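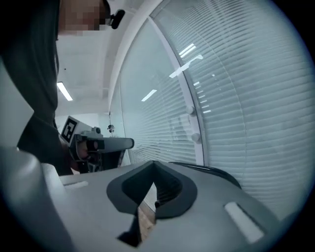 블라인드 쪽 유리벽 앞에서 본 2호기. 하우징 뒷면에 마커 부착.

공방 자작 게시판 > 로봇/자동화
제목: 핸드헬드 그리퍼 2대 제작 중간 정리 (마커 위치, 유리 반사 문제)

작성자: 축간거리
공용 작업실에서 만들고 있는 핸드헬드 그리퍼 중간 기록입니다. 어안 렌즈 카메라를 그리퍼에 붙이고 손으로 들고 다니면서 궤적을 뽑는 구조입니다. 하우징은 회색 출력물이고 링크와 조는 검정으로 따로 뽑았습니다. 손가락 패드는 V자 단면에 테두리를 세운 형태입니다. 설계 파일은 Corkach 저장소의 초기 버전을 받아서 손잡이 각도와 링크 길이만 고쳤습니다.

현재 상태
- 1호기, 2호기 모두 기구부 조립 완료
- 트리거 스트로크 정상, 복귀 스프링은 한 번 교체
- 사각 마커는 하우징 뒷면에 부착
- 궤적 추정은 Tosh 기본 설정 그대로

문제는 유리벽 앞에서 자세가 튄다는 점입니다. 유리 뒤에 가로 블라인드가 있고 유리면에는 천장등이 비칩니다. 복도 쪽이나 작업대 쪽에서는 괜찮은데 유리벽을 보면서 옆으로 움직이면 궤적이 계단처럼 끊깁니다. 마커 쪽 문제인지 배경 특징점 문제인지 의견 부탁드립니다.

답글 1 / 풀리17
배경 문제로 보입니다. 블라인드는 같은 무늬가 반복되니까 한 칸 밀려서 매칭돼도 오차가 작게 나옵니다. 계단처럼 끊긴다고 하셨는데 끊기는 폭이 슬랫 간격과 맞는지 확인해 보세요. 맞으면 거의 확정입니다.

답글 2 / 납땜연기
저는 반사 쪽을 먼저 의심합니다. 반사된 등은 유리면에 붙어 있는 점이 아니고 카메라가 움직이면 같이 흘러갑니다. 밝고 경계가 뚜렷해서 특징점으로는 잘 잡히고요. 등 끄고 한 번 찍어서 비교하는 게 제일 빠릅니다.

답글 3 / 풀리17
>등 끄고 한 번 찍어서 비교
등을 끄면 노출이 길어져서 모션 블러가 섞입니다. 변수가 두 개 바뀌는 시험입니다. 블라인드를 천으로 가리고 조명은 그대로 두는 쪽이 낫습니다.

답글 4 / 납땜연기
천이 유리 안쪽에 있으면 반사는 오히려 더 잘 보입니다. 바깥쪽이면 블라인드와 반사가 한꺼번에 없어지고요. 그것도 분리가 안 됩니다. 노출 고정하고 게인만 올리세요.

답글 5 / 축간거리 (작성자)
노출은 1/200초로 고정해 둔 상태였습니다. 게인만 올려서 등 끄고 찍어 봤습니다. 끊김이 줄었지만 남아 있습니다. 끊기는 폭은 슬랫 간격과 비슷하게 나오는 구간도 있고 아닌 구간도 있어서 둘 다 영향이 있는 것 같습니다.

답글 6 / M3볼트
본문과 다른 얘기인데 마커가 뒷면에 하나면 2호기를 옆으로 돌렸을 때 1호기 카메라에서 안 보이지 않나요? 상대 자세를 마커로 잡는 거면 옆면에도 있어야 할 것 같습니다.

답글 7 / 축간거리 (작성자)
상대 자세는 시작할 때 한 번만 맞추고 그다음부터는 각자 궤적으로 갑니다. 옆면에 붙이면 손에 가립니다. 검출이 되다 말다 하면 필터가 더 흔들려서 뺐습니다.

답글 8 / M3볼트
한 번만 맞추면 드리프트가 그대로 누적됩니다. 마커 값이 들어올 때만 보정하고 안 들어오면 무시하면 됩니다. 저는 Skodeser에서 그렇게 돌리고 있고, 공분산만 제대로 주면 흔들림은 없었습니다.

답글 9 / 기어비
M3볼트님 말에 반만 동의합니다. 어안 주변부에서 잡힌 마커는 왜곡 보정 잔차가 커서 공분산을 고정값으로 주면 안 됩니다. 화각 중심에서 멀어질수록 키워야 합니다. 그걸 안 하면 작성자분처럼 빼는 게 맞습니다.
그리고 카메라 캘리브레이션은 몇 장으로 하셨나요?

답글 10 / 축간거리 (작성자)
200장 찍어서 흐린 것 빼고 썼습니다. 재투영 오차는 평균만 봤고 주변부를 따로 보지는 않았습니다. 확인해 보겠습니다.

답글 11 / 기어비
평균은 의미가 별로 없습니다. 보드가 가운데 몰려 있으면 평균은 잘 나옵니다. 반지름 구간별로 나눠서 보세요. 블라인드가 활처럼 휘어 보이는 영역이 전부 주변부라서 지금 증상과 관계가 있을 수 있습니다.

답글 12 / 풀리17
마스크는 쓰고 계신가요? 자기 그리퍼 하우징이 화면 아래쪽을 꽤 차지하는데 거기서 특징점이 잡히면 카메라가 정지한 걸로 계산됩니다. 사진에서도 손가락 패드 테두리와 오른쪽 흰 패드는 대비가 높아서 잡히기 좋습니다.

답글 13 / 축간거리 (작성자)
마스크는 있는데 Corkach 원본용입니다. 손잡이 각도를 바꾸고 나서 갱신을 안 했습니다. 겹쳐 보니 흰 패드 일부가 마스크 밖으로 나와 있습니다.

답글 14 / 납땜연기
그럼 그것부터 고치고 다시 재야 합니다. 지금까지 비교한 건 다 무효입니다.

답글 15 / 풀리17
무효까지는 아닙니다. 같은 마스크로 비교한 거라 등을 껐을 때 줄어든 경향은 참고할 수 있습니다. 절대값만 버리면 됩니다.

답글 16 / 축간거리 (작성자)
마스크 새로 만들고 다시 측정했습니다. 조건은 유리벽 앞 좌우 왕복, 이동 폭 700mm, 조건마다 4회입니다.

- 기존 마스크, 등 켬: 매회 끊김
- 새 마스크, 등 켬: 빠르게 움직일 때만 끊김
- 새 마스크, 등 끔: 끊김 없음

반지름 구간별 오차도 뽑았는데 바깥쪽에서 확실히 커집니다. 보드를 주변부 위주로 다시 찍을 예정입니다. 마커 보정은 그 뒤에 공분산을 가변으로 해서 넣어 보겠습니다.

답글 17 / M3볼트
가변 공분산은 Dirness 쪽 예제 코드에 반지름 함수로 들어가 있습니다. 계수만 본인 렌즈에 맞추면 됩니다. 등은 계속 끄고 쓰실 건가요?

답글 18 / 축간거리 (작성자)
같이 쓰는 공간이라 계속 끌 수는 없습니다. 렌즈 앞에 편광 필터를 붙여 볼까 하는데 어안이라 주변부에서 효과가 고르지 않을 것 같습니다. 써 보신 분 있으면 댓글 부탁드립니다.

답글 19 / 기어비
써 봤는데 권하지 않습니다. 광량이 줄고 필터 테두리가 화각에 들어옵니다. 유리 쪽 작업이 꼭 필요한 게 아니면 작업대 방향을 돌리는 게 쌉니다.

답글 20 / 납땜연기
유리에 무광 시트지 붙이는 방법도 있습니다. 반사도 퍼지고 블라인드 무늬도 흐려집니다. 다만 특징점 자체가 없어지니까 시트지에 불규칙한 스티커를 몇 개 붙여 두세요. 간격은 일정하지 않게요.

답글 21 / 축간거리 (작성자)
시트지는 작업실에 물어보고 가능하면 왼쪽 유리 한 칸만 먼저 해 보겠습니다. 캘리브레이션 다시 하면 구간별 수치와 같이 올리겠습니다.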